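Questions we get about the Galtum home helper trials, answered by Ruba Yammine and Ataahua Pirihi. Last updated 2023-11-01.

## Can a robot do my chores yet?

Some of them, and it's a great time to be watching! Floors are in good shape. Wiping a clear counter works well. Folding a T-shirt works if you have the patience for it (Ataahua once made tea, drank it and came back to the same sleeve).

## What's still hard?

Clutter, mostly, and anything soft or see-through. Glassware gives the depth sensors fits. Houseplants are a favorite problem of ours, because the leaves bend, overlap and hide the edge of the pot, and a watering spout has to get in there without snapping anything.

## How do you practice?

In simulation first. We've run 1299 simulated plant-care attempts so far, and 801 ended with the water in the pot. That number was 170 in February, out of the same total, so we're pretty thrilled!

## Do simulated rooms look real?

Not very. Ours are plain, with flat walls and chunky textures, and they run fast on an ordinary desktop. Ruba is building nicer ones under the name Verarcombe.

## What about the shop floor?

Our partners at Divbridge have seven stations going, all sorting and bin-moving. Parts come in known sizes and sit where you left them, so progress there has been quicker than in kitchens.

## Can I try it at home?

We don't have a home version to lend out. Write to either of us if you'd like to come to a demo day, and bring your messiest chore ideas.
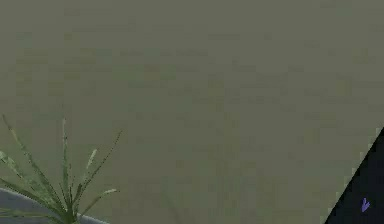 **Which chore will be ready next?**

Our bet is loading a dishwasher with plates only. Cups will take longer, and we'd keep doing the good knives by hand.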